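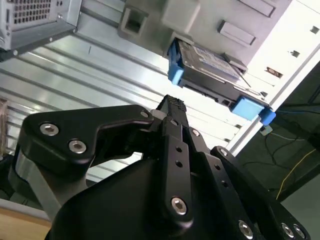 March, 9:40 pm

Got to the lab at 4 and left after 9. We are still on the hard drive task. The Undano rules say the gripper has to take a drive out of a desktop computer and set it on the table without a person touching anything. We have been at it for 5 weeks now and I thought we would be on the memory sticks by this point.

I spent the first hour on the approach. The program was bringing the fingers in too far to one side, so when they closed they pushed the drive before they had a hold on it. I moved the waypoint over by hand and saved it under a new name this time. Last week I saved over the old one and we lost an afternoon to that.

The drive sits in a black carrier with blue plastic tabs, and the tabs are the hard part. A person squeezes and pulls in one motion and doesn't think about it. We have to write it as separate steps. First the fingertip has to get to the edge, then press, then hold the press while the arm backs out. If the arm backs out at an angle the carrier binds. We ran it 7 times before dinner and got the drive out twice. One of those I don't count, as the tab was already halfway open from the run before and I forgot to push it back in.

Dinner was noodles from the place downstairs. Too salty. I ate at the desk and filled in the log while I still remembered what happened on each run.

After that we changed the closing speed. It had been at 700 in the settings file, which is what the Starel team from last year used and left in their notes. They were picking up foam blocks. I cut it in half and the next run was a lot calmer. The one after that missed completely, and I found out the case had slid toward the edge of its mark. We need a real stop to hold it in place. Tape is not going to do it. I put a wooden block and two clamps on the shopping list.

The parts budget is a problem too. The statement came in today and we have spent 2,655 so far, counting the spare motor. That leaves enough for the clamps and a new set of fingertip pads but not for a second camera. Half the group wants the camera. I would keep the money. The pads wear down, and if a set goes bad at Stadetti we will need to swap it there. I said so and we left it for the next meeting.

I also have to write the two-page summary for the course. I have the part on the arm done and nothing on the gripper. I should draw the finger linkage myself instead of copying it from the manual, because the professor took points off the Phuthong group for that in the fall.

Bus was late. Home at 9:30, feet wet. My notebook got wet too but only the cover.

Things for tomorrow: push the tab back in before every run and write it at the top of the checklist. Ask the shop about the block. Try the slower close again with the case clamped. Charge the laptop. Call home before class, I said I would and didn't.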